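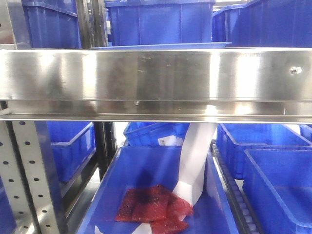 Skadero Wire Label Holder, 50 pack

We were not in a hurry to stock another label holder. Most of them are a strip of clear plastic with a lot of adjectives attached, and the adhesive kind lets go the first time somebody wipes down the rack. A polished steel beam with smudges and fine scratches along its face, and blue bins above and below it, is typical of where these have to live, and it is a poor surface for cheap glue. The Skadero clips on instead. It grips a lower lip or a shelf wire and takes a paper insert from the side.

The maker says it will survive 2000 insert changes. We have no idea who sat and did that. Leif Hafþórsson in our shop swapped cards in one holder until he got bored at 136, and the slot was still tight. Take that for what it's worth.

What we don't like: the inserts in the box are thin and curl in a damp room, so print your own on card stock. The "universal" clip is no such thing. It slides around on a thick rounded edge, and for those the older Delen holder is still the better buy, even though it costs more. The clear front also picks up fingerprints.

Item no. 481
Pack of 50, clear, inserts included
Fits: flat lips and single shelf wires
Does not fit: tube frames, glass shelves

Opened packs can be returned if the clips don't hold on your shelves. Try a few before you do the whole stockroom.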